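**Ranus** is a two-armed robot bench designed for a shared workshop in Trollmont. It was first modeled in simulation, and parts for the frame were ordered in October. The parts list has 535 entries.

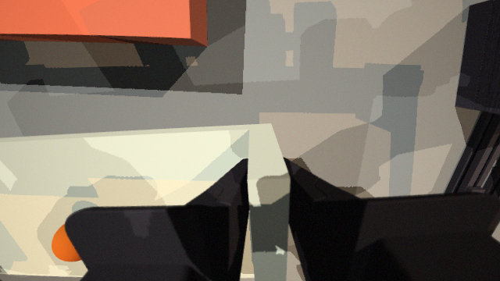
Gripper fingers in the Ranus simulation.

The arms are mounted at opposite sides of a table, under a tall black metal frame. Test objects include a shallow tray and a small orange ball.
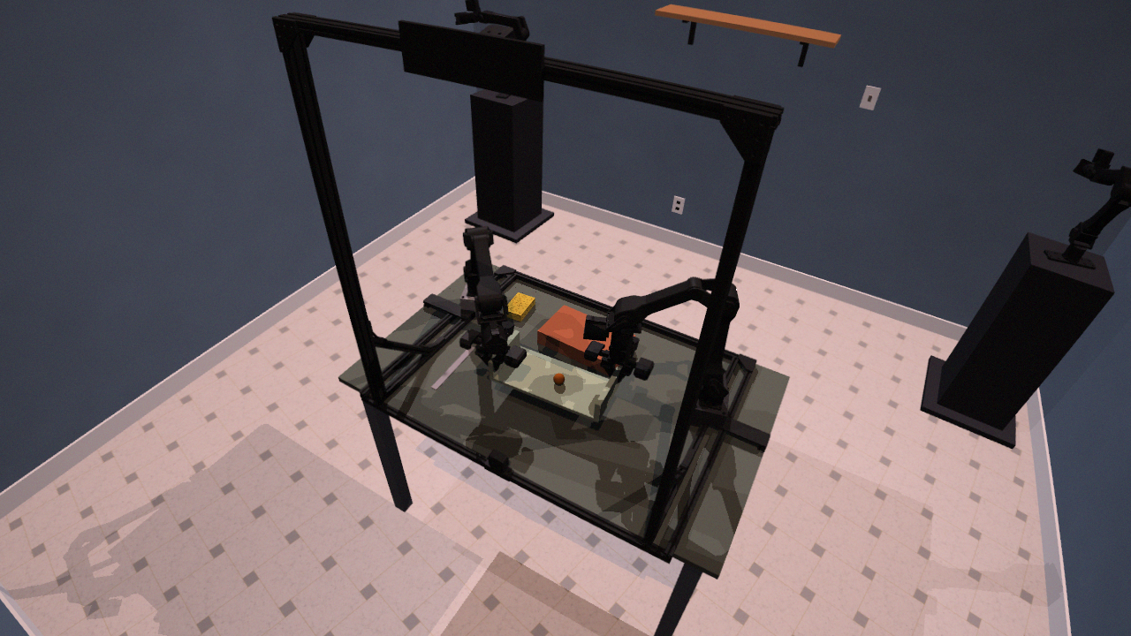 Control software is kept in a separate package, Alum, which had 14 releases in its first year.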